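How a Workshop Plans for a Robot

A robot arm is a machine that moves a tool from one place to another. Factories use them, and so do schools, repair shops and laboratories. Before an arm can do any work, somebody has to decide which arm to get, what else it needs, where it will stand and how much money to set aside. That job is called equipment planning. It uses arithmetic, measuring and a lot of reading.

Words to know

Budget: a plan for how money will be spent.
Gripper: the part at the end of an arm that holds things.
Fixture: a holder that keeps a part in the same place every time.
Payload: the heaviest load an arm is allowed to carry. The weight of the gripper counts.
Reach: the longest distance from the base of the arm to its tool.
Spare: an extra part kept on a shelf in case the first one wears out.

Start with the job

The Plokham repair workshop takes in old desktop computers. Some are fixed. Others are taken apart so that the good pieces can be used again. The workshop wanted an arm to help with handling parts, and its planning began with a list of tasks. The list did not name any robot. It said what had to be picked up, how heavy it was, how wide it was and where it had to go.

A computer is a difficult place for a gripper to work. The case is a metal box with walls on several sides. Cables can lie across the space where the fingers need to go. Many of the parts are thin, and some have edges that should not be squeezed hard. A gripper made for lifting cardboard boxes would be too big to fit.

So the first numbers on the list were small ones. How narrow is the narrowest gap? How thin is the thinnest part? The answers ruled out several grippers before anyone looked at a price.

Measure the space

An arm has to be bolted to something that does not wobble. It also needs clear space on every side, because an elbow that swings out behind the arm can hit a shelf. Planners draw the reach of the arm as a circle on a floor plan. Everything the arm must touch goes inside the circle. Chairs, doors and walkways used by people go outside it, unless the machine has safety equipment that allows people to come close.

Plokham compared two arms, the Ostura and the Ornano. The Ornano could lift more. It also needed a heavier table, and the heavier table would not fit through the workshop door. The Ostura could lift everything on the list, so the extra lifting power of the Ornano would have been paid for and never used.

Divide the budget

Many people think the arm is the whole cost. Suppose a workshop has 95 coins to spend on a robot project. (Real budgets use dollars, but coins are easier to draw.) If the arm costs 78 coins, 17 are left. Those 17 coins must pay for the gripper, the fixtures, the table, the cables, the safety equipment and the training. That is probably not enough. The planner can look for a cheaper arm, ask for more coins or wait until next year.

Try it on paper. Draw 95 coins and color the ones for the arm in blue. Use a different color for each other item. If you run out of coins before you run out of items, the plan has to change.

Some costs come back again and again. Finger pads wear down. Cables bend many times and then crack. A good plan has a line for spares every year. Plokham orders its spares in February from a supplier called Fragkou, and keeps 2 sets of finger pads on the shelf.

Holders cost money too

A robot can be told to go to the same spot over and over. It does this well if the part is waiting in exactly that spot. If the part has slid to one side, the fingers may close on air. Holders and fixtures solve this problem. Some have slots for thin things to stand in, and some have shallow pockets.

Holders can be bought or made. Making them takes time on a machine, and the first try often has the wrong size of slot. Plokham planned for 3 tries of each holder – and used all of them on one design.

Cameras are another line in the budget. A small camera near the gripper moves with it and gives a close view of the part being handled. It has to be light, as its weight is added to the payload.

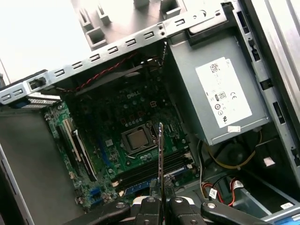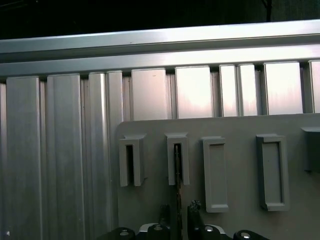 First picture: a gripper holds a thin metal bracket over an open computer. Second picture: gripper fingers near a row of gray holders.

Questions planners ask a seller

How long does delivery take?
Which parts wear out first, and what does each one cost?
Can the gripper be changed without special tools?
Who teaches the workers to use it?
Is the software paid for once or every year?

The answers go into a table, one column for each arm, and are kept with the floor plan.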